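Eser tabletop arm, home lease: three weeks of clearing the table
Reviewed by Leonora Castillo
Sun 21 December

My rating: wait a few years.

I have been reviewing kitchen and cleaning gear long enough to remember when a vacuum that bumped into chair legs was going to give us our Saturdays back. So when Lallcombe started leasing the Eser arm to households in Misumbridge at $288 a month, with "everyday table tasks" printed on the first page of the brochure, I signed up with low hopes. The hopes were still a little high.

Setup first. The arm is heavier than you'd guess and it wants a sturdy table. Thaddeus Doucet from Lallcombe did the install and was patient with me. It took most of a morning, and he had to come back the next day for the calibration, which isn't mentioned in the brochure. The manual is 200 pages and badly indexed. If you want to know how to stop the thing in a hurry, that's under "Session management."

You also have to clear a good stretch of table before each session. I object to this on principle. If I have to move the mail, the fruit bowl and the homework so that a machine can move one cup, I have done the chore already.

Now the cup, because a plastic cup is the job they'll demo for you. The gripper has two fingers with wrapped tips, and the usual way it takes hold of a tumbler is by the wall: one finger goes in at the mouth, the other stays outside, and the plastic ends up between them. It's a sensible grip. It's how I pick up a cup when my hands are full. When the cup is lying on its side it's harder, and I saw more hesitating over cups on their sides than over anything else in the three weeks.

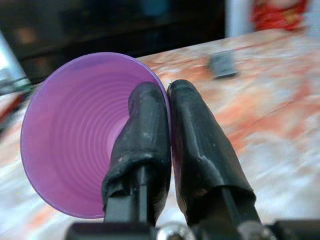
Can it clear a table after dinner?

It can clear part of one, if the dinner was plastic cups and someone else took care of the plates. Flat plates defeated it in my house every time. Bowls went better. Silverware it would sometimes pinch and sometimes chase across the table until I stopped the session. It has no way of dealing with anything that has food left on it, unless you count moving the food somewhere else.

On speed: slow. I can clear, wipe and start the dishwasher in the time the arm takes to settle on its approach to a second cup. Lallcombe's answer is that speed doesn't matter if you're off doing something else, and I'd accept that from a slow cooker. But I was told not to leave the arm running in an empty room, and the lease says so too (page 4). So you sit there and watch it. My mother-in-law found this restful. I found it a lot like supervising a nervous teenager on his first day at a diner.

The grip itself deserves some credit. The fingers are gentle, and they never cracked a cup in my house. What bothered me was how fussy the arm is about starting positions. Stand a tumbler upright with open table on every side and you'll probably be happy. Put it up against the napkin holder and things get stupid. A real kitchen table is nothing but napkin holders.

It's also fond of its own cable. The cable runs in a thick loop off the gripper end, and with a cup standing close by the wrist I was always waiting for the loop to drag it over. I asked for a clip. Thaddeus said other customers had asked too.

Paper is another matter. The brochure claims the arm will "sort and tidy light items," so I gave it paper whenever I could. Single sheets lying flat are miserable for two fingers, as anyone who has tried to pick up a receipt in mittens could have told them. Crumpled paper is fine. If your household is messy in the crumpled direction, you may like this product more than I did. After the first week my sessions got simpler and simpler: a cup, a few small pieces of paper toward the far side, and as much bare tabletop as I could give it.

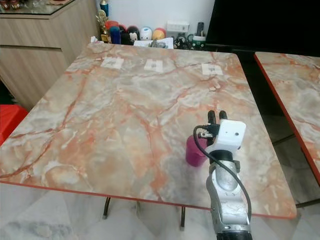
I should say something about shop use, since Lallcombe pitches the same arm to small businesses. My cousin's packing room ran a Dimaculangan unit last January, a different maker but the same general idea, and her experience was kinder than mine. Her boxes were all one size. They came from the same side, all day long, at the same height. Nothing had syrup on it. Under those conditions she got real work out of it and renewed the contract. I believe her. A packing room can be arranged to suit the machine, and people are paid to keep it arranged that way. My kitchen gets rearranged by a nine-year-old.

I think that's where things stand with chores in general. The jobs that machines do well at home are the ones we boxed in for them decades ago. A dishwasher is a superb robot as long as you load it. A washing machine is the same deal. The loading is the part I'd pay money to be rid of, and it's the part the Eser can't do. I tried it with the top rack. Thaddeus asked me politely to stop.

Noise: fine. A low whir and the odd click. You can hold a conversation over it.

Cleaning: wipe the finger wraps with a damp cloth. They collect lint and dust fast, more so if you have a pet. Replacement wraps cost extra and shipping took longer than I was promised.

Safety: I had no scares. It stops when you touch it and doesn't argue. I'd still keep small kids out of reach, and I'd like a bigger stop button, on a wall.

Support: good. A person answered the phone both times I called, knew the product, and didn't read to me from a script. I wish the product were as good as the people selling it.

Who might want one? Someone who can't easily reach across a table could get real use from it, and I'd like to see Lallcombe test it with those customers and publish what happens, including the sessions that go badly. Tinkerers will have fun. Robotics teachers, sure. If you have kids, a job and a sink full of dishes, $288 a month buys a lot of takeout on paper plates.

They're promising a software update in January that is supposed to help with cups on their sides and with crowded tables. I've heard that kind of promise before from a bread machine company. If Lallcombe will lend me the arm for another round I'll try the update and post the results here, plates included. For now mine is going back when the lease month ends, and I still have to find somewhere to put the box.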